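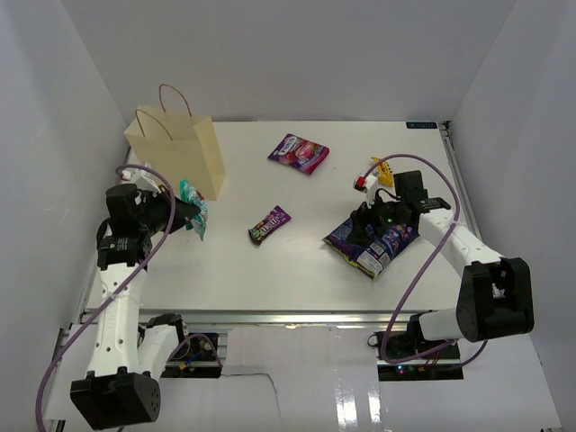

Figure 1. Paper bag standing at the back left, candy laid out ahead of packing.

Guides > Gift Bags > Section 4: Filling by Hand

Reading time: 6 minutes

Section 4. Filling the Konthorpe paper bag with wrapped candy

Revised April 6, 2020. Section editor: Doina Popescu.

Section 3 covered unfolding the bags and checking the handles. This section starts with one open bag and the candy for it, and ends with a filled bag ready for the tag. It applies to the standing paper bag with twisted handles. If you have the flat Lesitz sleeve, go to Section 6. The order of packing is different for sleeves and the steps below will tear them.

4.1 What you need

- One Konthorpe paper bag, opened and standing
- The candy for one bag, in closed packages
- A light-colored table or a plain sheet of paper to cover a dark one
- Skinar fold-over tag and sticker (see Section 5)
- A kitchen scale, if you are packing to a weight

Bags come in sleeves of 25. Open one sleeve at a time and keep the rest flat under the table.

4.2 Setting up the table

1. Wipe the table and let it dry completely. Damp paper bags lose their shape at the base.

2. Stand the open bag at the back of the table, on the side of the hand you do not pack with. If you reach with your right hand, this is the back left corner. Turn the bag a little so you can see into the top without leaning.

3. Push both handles up and outward. They should stay up by themselves. If one keeps falling across the opening, bend it back at the point where it is glued to the paper and hold it there for a few seconds.

4. Lay the candy out in one layer. Leave enough space between packages to get your fingers around each one. Do not stack them, and do not let a small packet slide under a large pouch.

5. Put the large pouches nearest to you or off to the side, and the small packets toward the middle.

Note: A mix of sizes packs better than all one size. A single-serve packet of M&M's or something of that size fills the gap that two larger pouches leave between them.

Note: Keep scissors and tape off this table. They belong at the tag table, and they get packed by mistake more often than you would think.

4.3 Checking the packages

Do this before anything goes into the bag.

1. Pick up each package by its body and look at both end seals. The crimped edge should run all the way across with no opening.

2. Press lightly. A sealed pouch with air in it pushes back. Some wrappers are packed with very little air and will feel flat and crumpled even when they are new, so look at the seal as well and do not go by feel alone.

3. Read the ingredient panel if the bag is going to someone with an allergy. Packages from the same maker can look alike and have different panels. Check every flavor.

4. Set aside anything opened, sticky or past its date. It does not go back in the box.

Caution: Do not pack candy that has been out of its wrapper, even if you rewrapped it yourself. The paper is not lined and will take up sugar and grease.

4.4 Packing order

Large and heavy first, small and light last. The one exception is a large pouch that is mostly air, such as a puffed snack. Treat it as light and put it in near the end.

1. Choose the heaviest package. Hold it upright by the top seal and lower it to the bottom of the bag. Do not drop it. The base of the bag is a single fold and a hard landing can open it.

2. Stand the next large package beside the first, with its printed front facing the front of the bag.

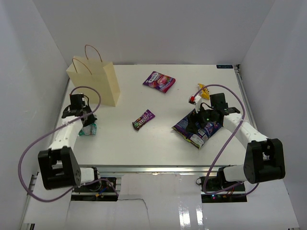 3. Check that the bag is still standing straight. A small lean is all right. If it leans so much that one bottom edge comes off the table, move the heavier package to the other side before you add more.

4. Add the medium packages upright, one in front of the other. Slide each one down along the wall of the bag with the flat side against the paper.

5. If a large pouch is too wide for the opening, press the air to one end with the flat of your hand while it is still on the table, then turn it on its long side and try again. Press evenly. Do not fold it in half, and do not press on the seals.

6. Drop the small packets into whatever gaps are left. One or two can lie flat on top.

7. Stop when the tallest package is a finger's width below the rim. If you want some of the color to show over the top, let one package stand higher at the back and keep the others down.

Note: You may use the other order, with a small packet on the bottom to level the base, when the first large pouch is rounded and will not stand. Use one flat packet only.

4.5 Weight

The bag is rated for 400 grams of contents when carried by the handles. To check, put the filled bag on the kitchen scale and take off the weight of the bag itself. If you have no scale, add up the net weights printed on the packages. The wrappers weigh so little that you can leave them out.

If you are over the limit, take out one medium package. Taking out several small packets usually leaves the bag uneven and you will have to pack it again.

Caution: Never test the handles by swinging the bag. Lift it straight up a few inches over the table with one hand under the base.

4.6 Packing more than one bag

For a large order, do all the bags in one position on the table and move each finished bag away before you stand up the next. Two open bags next to each other lead to one bag with double and one with none.

Write the contents on a card and keep it where you can read it while you pack. Lay out only what goes into the bag you are working on. When the table is clear, the bag is done. This method is slower for the first few bags, and after that it goes at a steady pace. At Sison, where this guide was tried out in July, an order of 100 bags was packed this way with the card taped to the wall above the table.

If you must stop partway through a bag, leave it standing and leave the remaining candy where it lies. Do not put it back in the supply box, or you will have to unpack the bag to find out what is missing.

4.7 Common problems

The bag falls over as soon as the first package goes in.
The base is not fully open. Take the package out, put your hand inside and press the bottom flat from corner to corner.

The front of the bag bulges.
Two wide packages are lying face to face with air in both. Turn one of them so that its seal end points up — this usually takes care of it.

There is a mark on the paper.
Light scuffs come off with a dry cloth. Do not use water. If the mark is on the inside, near the rim, fold the tag over it.

The small packets have all gone to the bottom.
The bag was shaken or carried before it was full. Lift the large pouches out, leave one packet at the base and add the rest again at the end. 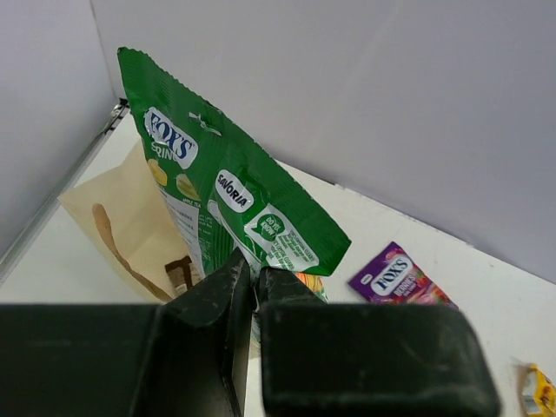 Can I put two flavors from the same brand in one bag?

You can, as long as both are sealed and both are on the contents card. Write the full flavor name on the card, with the brand in front of it, so that the person packing can tell them apart. Pack them on opposite sides of the bag where the colors show up better.

4.8 Before you move on

Look into the bag from above. You should see the tops of the large packages and at least one small packet, with both handles clear of the opening. Bring the handles together at the top. If they do not meet, something inside is sitting too wide and needs to be turned.

Slide the bag to the side of the table, do not lift it by the rim, and go on to Section 5 to fit the Skinar tag.

Related sections

- Section 3: Opening the bag and checking the handles
- Section 5: Fitting the Skinar tag
- Section 6: Filling the Lesitz flat sleeve
- Section 8: Storing filled bags in warm weather
- Contents cards to copy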